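Bedroom floor and bedside tidy, quick version

Posted 01/03/2021 by Samah Berrada

Short one, laundry is waiting. A few of you asked how I keep the bedside from turning into a junk pile. Answer is mostly a basket.

Start with the cabinet. Everything off the top. Everything. Glasses, chargers, the mug, the other mug. Dry cloth first, then a barely damp one, then dry again. White matte finish shows every greasy fingerprint so don't skip the last dry wipe. No spray straight onto the furniture, it runs down into the drawer gap and sits there.

Open shelf next. Dust hides at the back, wrap the cloth round a wooden spoon and drag it forward.

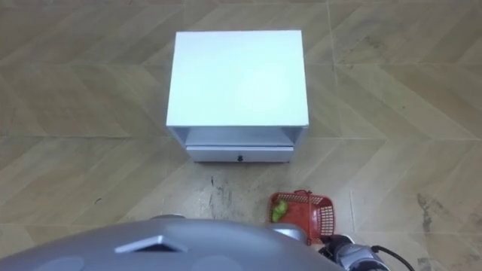 Drawer: pull it right out if it'll come. Tip it onto a towel, not the bed. Crumbs. Put back only what you used this month. Tighten the knob while you're there, they always work loose, quarter turn with a screwdriver from the inside.

Now the basket. Small plastic one with holes in the sides, you want to see whats in it without digging. Goes on the floor by the cabinet while you work. Anything that belongs in another room gets dropped in. Fruit, hair ties, batteries, teaspoons. One trip at the end insted of ten. Fruit goes back to the kitchen the SAME day please. I found a lime behind a bed once and I won't describe it.

Rinse the basket in the shower every couple weeks. Old toothbrush for the square holes. Dry upside down.

Scuffs on the floor. Dark streaks in front of a drawer are usually shoes or something dragged. On tile: baking soda paste, soft cloth, small circles, wipe off with clean water. Still there? Melamine sponge, light hand, test a corner first. Grout lines get the toothbrush.

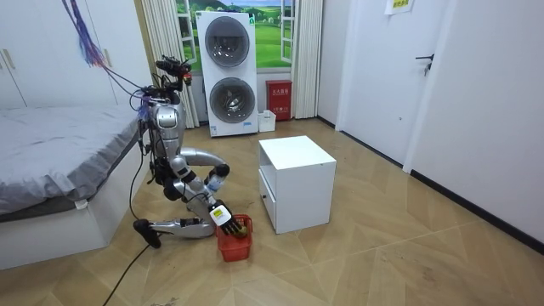
Wood floors are a different story. No paste, no puddles. Wring the mop till your wrists hurt. For a black heel mark try a clean tennis ball, just rub. Works on most of mine. Felt pads under anything that sits flat on the floor with no legs, and lift it to move it. Reda Saber wrote in to say he slides his on an old bath towel folded in 2, good trick if you're on your own.

If you've got a washer and dryer in the bedroom like we did in the Callby apartment: lint. Gets on everything. Clean the filter every load and do the bedside top last, after the dryer's off.

Whole job takes me 40 minutes, less if the drawer was behaving. Do the shelf before the floor or you'll be doing the floor twice.

Next time: mattress stains, Maysoun Tannous has a method with cornstarch I want to try first.

Filed under: Bedroom, Floors, Quick jobs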